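Last updated Tue 8 June

# Folding small cloths flat so they fit a basket

These are the steps I use for napkins, tea towels, bandannas and any other thin cloth up to the size of a small hand towel. Big towels and sheets need a different method and aren't covered on this page.

## What you need

- A clear table, at least twice as wide as the cloth
- Two baskets, one for cloths waiting to be folded and one for finished ones
- A spray bottle of water, if your cloths are badly creased

A white or pale table is easiest to work on, as you can see the edges of a printed cloth against it. I use open mesh plastic baskets. They weigh very little and air gets through the sides, so a cloth that went in slightly damp won't turn sour overnight. The ones from Lyons fit our shelf two across. Any shallow basket will do if the folded cloths can lie flat in it.

## Step 1: Find the top edge and hang the cloth

Take one cloth out of the unfolded basket. Don't try to lay it on the table yet. Find one corner, run your fingers along the hem to the next corner, and hold the cloth up by those two. Pull the top edge until it is nearly straight. 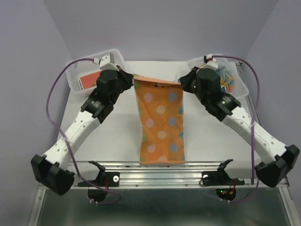
Let it hang for a few seconds and give it one light shake. Thin cotton drops most of its wrinkles this way. If the top edge still bunches between your hands, you probably have a long side. Turn the cloth and try a short one. On a square cloth it makes no difference.

Check the hem while the cloth is up. Loose threads get snipped now, and anything with a hole goes in the rag bag.

## Step 2: Lay it down

Lower the bottom edge onto the table first, then bring your hands down and away from you so the cloth rolls out flat. Smooth from the middle toward the sides. Patterned side goes down if you want the print to show at the end.

Mist it now if it needs it. Two squirts is plenty.

## Step 3: Fold to a strip

1. Bring the near edge up to the far edge. Match the corners before you press the fold.
2. Smooth from the fold toward the open edges.
3. Bring the folded edge up to the open edges, so you have a long strip lying left to right.
4. Press along the whole strip with the side of your hand.

If the corners are off by more than a finger's width, open it up and do the first fold over. The error doubles with each fold and the strip won't lie flat.
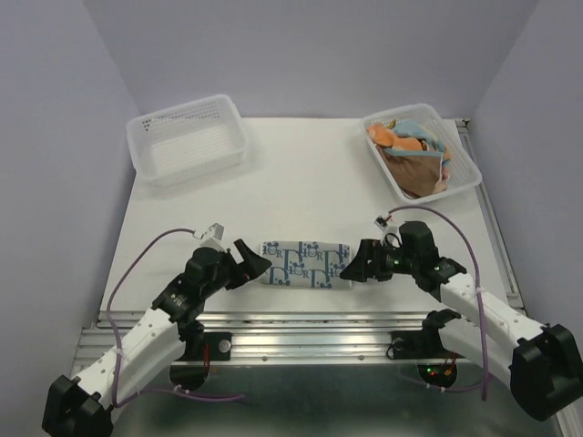 For a drawer you can stop at the strip. For a basket, fold the strip in half from left to right, and once more if it is still longer than the basket is wide. Annatjie Molefe folds hers in thirds at this point, and that works better for long tea towels.

## Step 4: Stack

Put each cloth in the finished basket with the rounded fold facing the front. You can then pull one out without dragging its neighbors along. Keep stacks to nine cloths. Taller ones lean, and the bottom cloths get creased again.

Slippery fabrics such as polyester satin go on top or in a basket of their own.

## Notes

Starch is optional. I only use it on table napkins, and then only in September when we have the family over.

A basket of 20 cloths takes me 13 minutes, including the hem check.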